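Posted in June by Nicanor Carrasco

Can a machine fold your laundry yet? Come help us find out

Warkeleo is looking for people in and near Warndale to take part in our household chores study. We want to know which everyday jobs a two-armed robot can do today, which ones it makes a mess of, and what regular people would count as "done." You don't need any technical background. If you have ever folded a fitted sheet and given up halfway, you are exactly who we want to hear from!

I've been working on this question for 2 years and I still get excited every morning. Stacking plates and moving cups around is going pretty well. Clothes are another story – they never land the same way twice, sleeves hide under other sleeves, and a grip that works on a towel can be hopeless on a sweater. So this round is mostly laundry, with a bit of table clearing and some shelf stocking set up like the back of a small store.

What you'll do

Come to our workshop on Floltetti Street for one visit of 2 hours. You'll fold, sort and stack a set of things your own way while we take notes (there is no right way, and we love the odd ones). After that you'll watch the robot try the same jobs and score each try on a simple sheet. Then we sit down with coffee and you tell us what you'd let it do in your home, and what you wouldn't.

One of the jobs you'll be scoring is a long-sleeved top that starts out crumpled on the table. The gripper has to get hold of the cloth before any folding can begin, and that first pinch is harder than it looks.

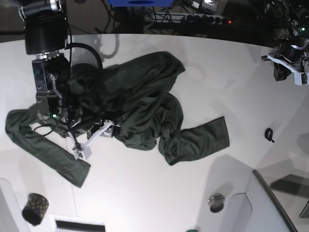

Who can join

Anyone 18 or over who does chores at home or at work. We have room for 52 people and would love a good mix: parents, students, hotel and laundry staff, store clerks, retirees. Left-handed folders are very welcome – we're short on them.

Pay and how to sign up

You'll get $200 for the visit, paid the same day. Write to Nicanor at the Warkeleo front desk, or stop by the Kļaviņa building before 4 p.m. and ask for a sign-up card. Tell us which chore you like least.

Last updated: June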